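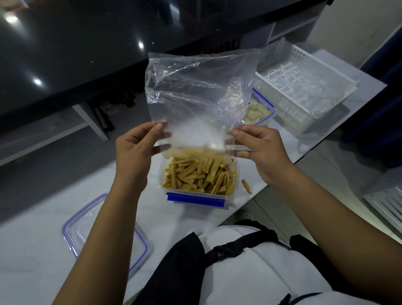 # Re: transfer step, bag to tub: which labels are we keeping?

Replying below and not inline, sorry, short of time.

Short version: keep the two-hand labels, drop the "object state" one for anything see-through. Reasons follow.

I reran the segmenter on the kitchen set last night. 3316 clips, same split as before, Prirker features, nothing else touched. Splitting the label per hand (left does X, right does Y) beats the single joint label on held-out kitchens. Not by miles. 3 points on step boundaries, and most of that comes from bag and packet clips, where both hands are on the rim and the joint label just says "hold" for ages.

The bean curd clip is a good one to argue over. Left hand pinching near the top of the opening, right hand spread on the other side, bag down over the tub. Old scheme: "hold bag". New scheme: "pinch edge" / "grip edge", plus a target, the tub. The policy trained on the old labels closes both grippers the same way and the film slips out of one of them. With the new labels it at least tries two different grasps. Works on the thicker bags, still hopeless on the thin crinkly ones.

Now the bad news, object state. Two annotators, same clips, they can't agree on whether food is in the bag or in the tub when you're looking at it through film. Nor could I. Wareo's depth fill makes it worse, it treats the film as a surface in one frame and a hole in the next. I'd rather have no label than a coin toss.

Also the stray piece on the counter. At present it gets merged with the full tub as one "food" region. I want it as its own instance, becuase the tidy-up step later has to know about it. Same for lids lying flat: a clear lid with a blue seal on a white worktop gets missed nearly every time unless the seal is labelled seperately.

Things I'd like settled before the Chamoun run:

- per-hand labels, yes or no
- object state: drop for clear plastic, keep for everything else
- loose pieces as own instance, even if there's only one
- seal and clip as parts of the container, not "background"

Relabelling is roughly 7 days if we only do the bag clips. Can start as soon as there's a yes. Numbers per kitchen are in the shared folder, the table with the old name, haven't renamed it yet.

Please don't retrain on the half-converted labels in the meantime. The loader doesn't complain, it just fills the missing hand with "idle" and you get a very lazy left arm.

On 01/03/2020, the Drutaso list wrote:

> Are we still using joint hand labels for the transfer step? The write-up says joint, the loader has a flag for per-hand, and the results table doesn't say which one it used.
>
> Also not sure what "state" means once the container is see-through. Is it what the annotator can see, or what they know from earlier in the clip? We get quite different scores depending on how we read it.
>
> Would like to freeze the label set in March if possible.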